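Notas de prensa | Formación y empleo

Figueiredo abre en enero la convocatoria de becas Vuren para estudios técnicos de grado medio y superior

La Fundación Figueiredo destinará las ayudas a matrícula, transporte y material de 856 estudiantes

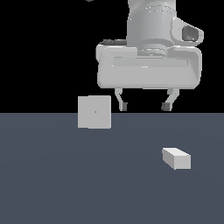 Mevarberg, enero

La Fundación Figueiredo ha abierto el plazo de solicitud de las becas Vuren, dirigidas a estudiantes matriculados en ciclos formativos de grado medio y superior. La convocatoria concederá 856 ayudas y mantiene la cobertura del 100 % de la matrícula para las rentas comprendidas en el primer tramo. En la edición anterior se recibieron 1404 solicitudes, la cifra más alta desde la creación del programa.

Podrán concurrir quienes residan en Mevarberg o en los municipios de su área de influencia y cursen enseñanzas de las familias profesionales de administración, electricidad, sanidad, hostelería o fabricación. El expediente académico dejará de ser el criterio principal de valoración. Las bases otorgan mayor peso a la situación económica de la unidad familiar y a la distancia entre el domicilio y el centro de estudios.

«Una parte considerable de los abandonos que registramos se produce durante el primer trimestre y guarda relación con el coste del desplazamiento», ha señalado Roya Mohammadi, directora general de la Fundación. «Por ese motivo el pago correspondiente al transporte se adelanta al inicio del curso y deja de abonarse contra factura».

La dotación se distribuirá en dos pagos. El primero se efectuará tras la resolución definitiva – siempre que el centro haya certificado la matrícula – y el segundo, una vez acreditada la asistencia a clase. Los beneficiarios de ediciones anteriores podrán solicitar la renovación sin aportar de nuevo la documentación de residencia.

La empresa Kivix, colaboradora del programa, financiará además una línea complementaria para alumnado que deba realizar la formación en centros de trabajo fuera de su provincia. Su responsable de relaciones institucionales, Jaxon Gagnon, ha indicado que esta línea cubrirá el alojamiento durante un máximo de cinco meses y será compatible con cualquier otra ayuda pública o privada.

Las solicitudes se presentarán por vía telemática en la sede de la Fundación, o de forma presencial en el registro de Mevarberg, en horario de 9:00 a 14:00. Los menores de edad deberán adjuntar la autorización firmada por su representante legal. La relación provisional de admitidos se publicará en marzo y abrirá un periodo de alegaciones de diez días hábiles.

Sobre la Fundación Figueiredo

La Fundación Figueiredo es una entidad privada sin ánimo de lucro dedicada al fomento de la formación profesional. Además de las becas Vuren, gestiona un servicio gratuito de orientación académica y una bolsa de prácticas para titulados recientes.

Contacto para medios: Departamento de Comunicación, Fundación Figueiredo, Mevarberg.

Utilizamos cookies propias y de terceros para elaborar estadísticas de navegación. Puede aceptarlas, rechazarlas o configurar sus preferencias. Aceptar | Rechazar | Configurar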